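Juntunen folding desk review - three months of daily use

I put off buying a proper desk for far too long. Since moving to the new flat I'd been working at the kitchen counter, perched on a bar stool, and by June my back had had enough. The spare room is small and has to turn back into a bedroom whenever my sister visits, so I needed something that folds flat against a wall and doesn't look like a pasting table when it's up.

I went back and forth between two. The Drukden was the cheaper one and gets decent write-ups, but the legs splay outwards and I knew I'd be kicking them all day. The Juntunen was £279 from Haden, which is more than I wanted to pay for something with hinges, but you get a fixed crossbar at the back and a top that's meant to take real weight. I ordered it on a Monday night after one too many hours on that stool.

Delivery was fine. One big flat box, left in the hall, heavier than I'd bargained for (get someone to help if you have stairs, I had to slide it up one step at a time). It's well packed, with thick corners and far too much tape. You fix the legs to the top yourself and there's an Allen key in the bag, though I used my own because the one they give you is tiny and digs into your palm. The instructions are all drawings, and drawing 5 shows the left bracket the wrong way round compared with the part in the box. I put it on, took it off, swore, put it on again. Call it an hour with a tea break.

So, what's it like to work at? Really good, mostly! The top is 475 mm deep on the short version and a fair bit deeper on the one I bought, and I'm so glad I went up a size. A laptop, a notebook and my elbows all fit, and there's still room for a plate at lunchtime. I was worried about wobble, because every folding table I've ever owned has shaken when I type. There's a little side-to-side movement if you push it on purpose, but in normal use I don't notice it. My screen stays put.

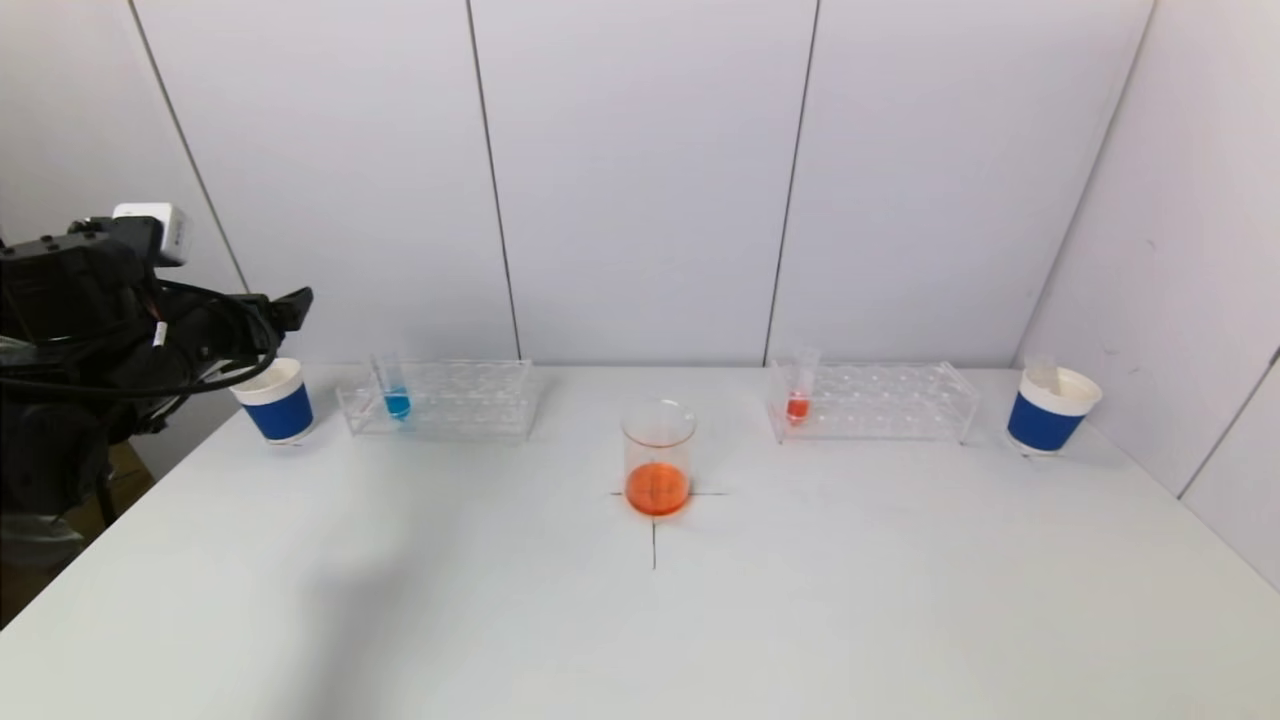
The finish is the bit I've changed my mind about. I chose white as the room only gets the sun first thing, and it does make everything feel lighter. It also shows every biro mark. Tea rings wipe off with a damp cloth if you catch them the same day. Leave one over a weekend and you'll be at it with washing-up liquid, and I've got a faint one near the back that I think is there for good. If I were buying again I might go for the oak colour, or just be a tidier person, but I know which of those is more likely.

Folding it is a two-handed job. You press in a catch on each side and the legs swing under. The catches were so stiff in the first week that I nearly sent it back - I was using the handle of a wooden spoon to push them in. They've eased off a lot since. It still isn't something I'd do every evening, though. I fold mine perhaps twice a month, and for that it's fine. If you need your table gone by teatime each day, try one in a shop before you spend the money.

Folded, it stands up on its own edge without a wall to lean on, so it lives behind the door when I have guests. There are felt pads on that edge and one of mine fell off almost at once. Haden posted me a new set for free after one email, so no grumbles there.

A few odds and ends. There's no cable hole, so my charger just hangs down the back. I've stuck a couple of clips underneath and it looks all right. The edges are square and a bit sharp on the forearms if you lean, and I ended up buying a Lusisska desk mat to soften the front edge, another thing to pay for. It's also a touch high for me. I'm short and I use a footrest. Taller people will probably think the height is spot on.

Would I buy it again? Yes, I think so, though I'd wait for a sale. It was up at around £500 with the matching chair when I last looked, and I wouldn't bother with that. I tried the chair in the shop and it was like sitting on a tray. Get the desk by itself, put the money towards a chair you like, and keep a cloth handy for the tea.

Four stars from me. I've knocked one off for the catches and for drawing 5.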